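# Bistero cordless screwdriver, blue and black

If you put together furniture, mend toys or tighten the same cupboard handle every few weeks, you'll get a lot of use from this one. It's slim enough for a drawer, it takes ordinary short bits, and the rubbery grip is lovely to hold (even for smaller hands!). Our kit number is 742.

We keep it in the light-duty section because that's where it shines. For long screws into hardwood, ask for the Zeleke drill and save your wrist the bother.

## What you get

- Screwdriver with one bit fitted
- Charging lead
- Pouch with 8 spare bits
- Printed sheet of tips from Yareli Cervantes, who runs our bench mornings in Gevthorpe

## Good to know

A full charge drives up to 263 short screws into softwood, going by our own try-outs in January. Charge it overnight before a big job. The bits push in by hand and pull straight out again, so swapping them takes a second or two.

Borrow it for four days at a time, or longer if no one else is waiting. Bring it back to the Movero counter with the pouch, please, even if a bit has gone missing – we have plenty of spares and would much sooner know!

It's also out on the wooden bench most mornings if you fancy a go before you borrow.

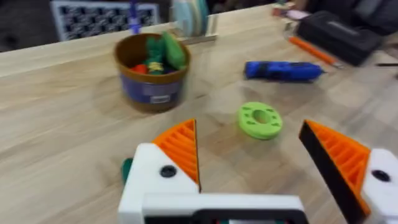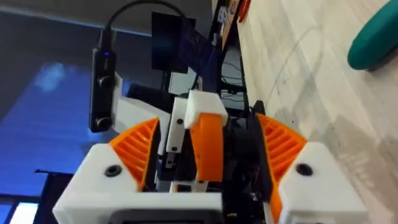
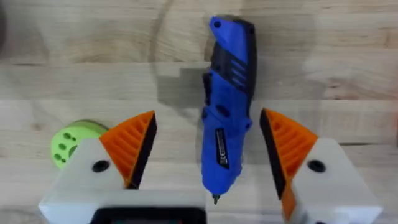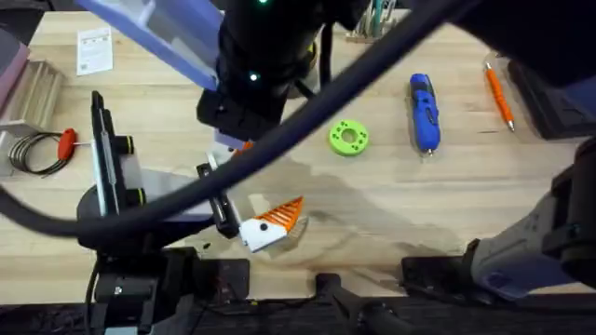 *Last picture: the wooden bench, with its big dark stain.*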